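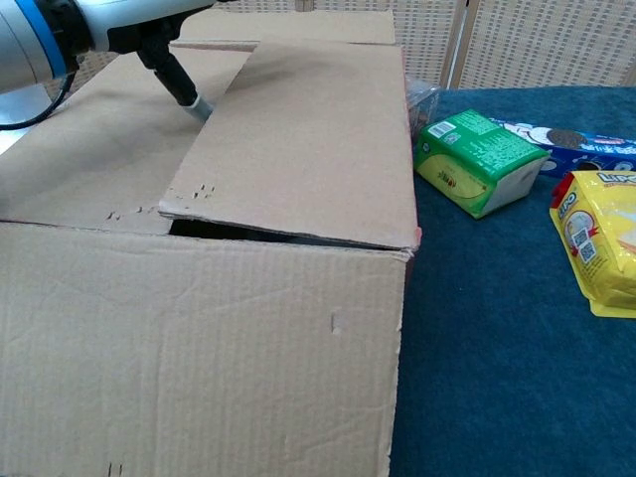 Work diary: flap closing, contact phase

February 27, 2025

Reading time: 7 min

Spent the day on the contact phase of the flap closing skill. The free-space part has been acceptable for a while. The planner brings the tool to a pre-contact pose, the arm slows down, the tip touches the cardboard, and from then on the original plan is mostly fiction.

The problem is easy to state. Perception fits a plane to the raised flap and a line to its hinge. The planner generates an arc around that line. If the hinge is off by a small amount, the tip either loses the cardboard partway through or pushes into it harder than the arc requires. Cardboard forgives a lot of the second error by bending, and then the plane fit is wrong as well. A flap that bends is no longer a plane, and the estimator has no vocabulary for that.

First thing I did was replay the logs from the last batch in Nonden. I wanted to know if the failures came from bad hinge estimates at the start or from drift after contact. I had assumed the start. The logs say both, with the larger share after contact. The initial hinge line is usually decent when the long edge of the flap is clean. When the edge is torn or nicked, the edge extractor returns several short segments and the merge step picks the longest one, which can be rotated relative to the true edge. The flap on the right side of the current box has a near edge like that. I did not swap the box for a fresh one.

Changed the merge step. It now collects all segments within an angular tolerance, weights them by length, and fits one line through the lot. Outliers go out by residual. This is standard and should have been there from the beginning. The old version was written against simulated boxes, where every edge is a single perfect segment and picking the longest is the same as picking the only one.

Second item was the dark gap between the lower edge of the raised flap and the rim of the front wall. The depth values in there are poor. Some pixels return nothing, some return the inside of the box, and a few return a value between the rim and the interior that corresponds to no surface at all. The hinge estimator was pulling those in-between points into its inlier set. I added a mask that drops any point whose neighbors disagree in depth by more than a threshold. Crude, but the inlier set now looks like a flap and nothing else. The threshold is a constant in the config file. It should depend on distance to the camera. Wrote that down and moved on.

Then the controller. Until today the contact phase ran a position loop with a force limit: follow the arc, stop if the force goes over the limit. The force limit was the only thing that knew about contact. I replaced this with a hybrid scheme. Along the flap normal, the controller regulates force. Along the tangent it tracks the arc. The normal comes from the current flap estimate, and the flap estimate is updated from the tip position while contact holds. In other words, the tool is treated as a probe. As long as the tip is on the surface, the tip position is the best measurement of the flap angle I have, better than anything the depth camera gives me with the shaft standing in front of the thing I want to measure.

The update itself is a small filter with two states, flap angle and hinge offset. I tried a larger version with hinge direction included and it was badly conditioned. With one contact point you cannot separate a hinge rotation from an angle change unless the tip travels along the flap, and it hardly does. Two states is enough for now. Direction stays fixed at whatever perception delivered.

Contact point selection took more time than planned. The planner prefers a point far from the hinge for leverage, but too close to a free edge and the tip slips off as the flap turns. I had a fixed margin from all edges. With torn edges the margin has to come from the actual contour and not from the fitted rectangle, because the rectangle covers places where there is no cardboard. Switched to a distance transform on the segmented flap region. The point is chosen by leverage minus a penalty that grows near the contour. The candidates now move inward near the nicks. On the current box it likes a spot in the upper part of the flap, toward the left, and the arm reaches that without an ugly elbow configuration.

Settling time after touch is still a mess. The force signal rings when the tip meets the cardboard because the panel acts like a spring with very little damping. Filtered too hard, the controller is late. Filtered too little, it chatters. Ended with a moderate low-pass and a ramp on the force reference, starting from zero at detection. The ramp helped more than the filter did. I should have tried it first.

The other change concerns the planning scene. The blue cloth to the right of the box has packages on it: a green one close to the box, a blue cookie box behind that, and a yellow snack bag nearer the camera. These are items for the packing skill, and for the flap skill they are only obstacles. The scene builder in Omoregie gave each of them a bounding box with the default padding. The padding around the green package overlapped the side of the carton, and the planner reported the start state in collision whenever the tool came low on that side. Reduced the padding for objects touching or nearly touching the carton.

A small clear plastic item sits between the green package and the box, only partly visible, and the depth camera barely registers it. The segmentation sees the dark part inside and labels it unknown with low confidence. Low confidence objects were dropped from the scene. That is the wrong default for collision checking. Dropping them is fine for grasp planning, where you would not want to grasp a guess, but an obstacle with low confidence is still an obstacle. Split the setting in Omoregie into one value for grasping and another for collision. The collision value is conservative – anything seen in several consecutive frames stays in.

The folding screen behind the table is its own nuisance. The woven pattern gives the stereo matcher a repeating texture, and repeating texture gives wrong matches, so patches of the screen jump forward in the point cloud. One of them landed on the upright back flap and merged with it. I cropped the working volume at a plane just behind the carton. This is not robust if the carton moves back. A better fix would be to penalize ambiguous matches in the matcher, but that is the vendor part of the pipeline and I would rather not open it.

Ran the offline test set on the new estimator: 201 recorded flap views, hand-labeled hinge lines. Median hinge error went down by roughly 4 millimeters. The tail is better but still there. The worst cases are views where the other flap, the one slanting back to the left, overlaps the raised one in the image and the segmentation glues them together. The filter cannot rescue that. It starts from a wrong hinge and corrects the offset while the direction stays wrong.

Also ran 100 simulated closings in Coda with randomized hinge error. The hybrid controller kept contact in all of them. I do not trust this number. The simulated flap is a rigid plate with a torsion spring, and a rigid plate is exactly the model the filter assumes. Added bending stiffness to the list of things the simulator should have. It has been on another list since April.

Minor: logging now writes the estimated hinge line and the contact normal on every control cycle, in the base frame. Before, they were in the camera frame, and I lost an hour to a sign that was correct all along. Frame names are in the topic header now.

Pushed the branch to Jandadus and started the overnight build. The unit test for the segment merge fails on one input with zero segments. It should return an empty result and currently divides by zero. Fixed locally, not pushed yet.

Next:
– make the depth threshold scale with distance
– separate overlapping flaps, maybe by normal direction before clustering
– let the filter reject a contact measurement if the normal force drops to zero
– measure the tool tip offset again, the calibration file predates the current tool

The last one may account for some of the constant bias in the hinge offset. Will check it before touching the filter gains.

Recent entries
Why the force limit was never a controller
Notes on tool tip calibration
Replay tooling in Nonden: seeking by event
Coda contact parameters, second attempt

This site uses cookies to remember your display settings. By continuing to browse you accept their use. Accept | Settings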